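Bins That Last: Notes for the August Storage Talk
Speaker: Isla Cartwright. Slides: Kylie Lowther. Talk runs 25 minutes.
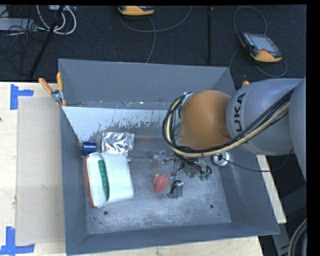 Start with the floor of the bin. People buying a metal bin ask about the walls first: how tall, how thick, will it dent. Walls matter, but the floor takes the work. Everything you put in lands there, slides there and gets dragged back out.

Point to the scratches and the cloudy pale marks toward the front. Then the back of the floor, where there is still a strip of light coating with a ragged lower edge and dark flecks. Give people a moment to look at it before going on.

SLIDE 2. What scuffing tells you

A scratch you can see but can't feel with a fingernail is cosmetic. Leave it. A scratch that catches the nail will also catch soft packaging. At Galuvano we had 900 bins on the floor when I started, and the complaint I heard most was torn wrapping. The goods inside were fine. The customer still sent them back.

Ask the room: who checks bins on a schedule? Wait for hands. Most sites check when something tears.

SLIDE 3. Coatings

A worn coating has two problems. The edge of what's left can lift, and the flecks that come off end up on the product. If you handle white goods or anything in pale packaging, the flecks show.

Choices are strip it, recoat it, or put in a liner. Stripping is the cheapest over time if the metal underneath is sound. Recoating looks best on the day. Liners are quick, but they move around unless they're cut to fit. Proltden cuts them to a template. Avcı sells rolls and you cut your own. I've used both. Mention the price sheet Kylie has at the back table.

SLIDE 4. Shape

A low front wall makes reaching in easier. A tall back wall stops things from going over when you push them. A sloping side gives you room for an arm at an angle, but small items can climb it if the bin gets knocked, so put the heavier things on that side.

Don't fill above the low wall. I say this at every site and I find it broken at every site.

SLIDE 5. Soft items

Soft packages don't stack well and they don't stay where you put them. Keep them flat, folds facing a wall, one layer if you can. Mixed bins are all right if the hard items have no sharp corners.

Story for this slide if there's time: Flarnora warehouse, 1,451 returns in one season, and the inspection lead traced a good share of them to nine bins in the same aisle. Same burr on the same weld. They filed it down in an afternoon.

SLIDE 6. Checking routine

Empty the bin completely. Wipe the floor with a dry white cloth and look at the cloth. Run a cotton glove along the corners and the rim. If it snags, tag the bin and pull it. Write the bin number on the tag, in marker, large.

Pass around the two sample tags and the glove. Get the glove back.

Questions. If someone asks about plastic bins, say they're covered in the afternoon session. Kylie has the handouts.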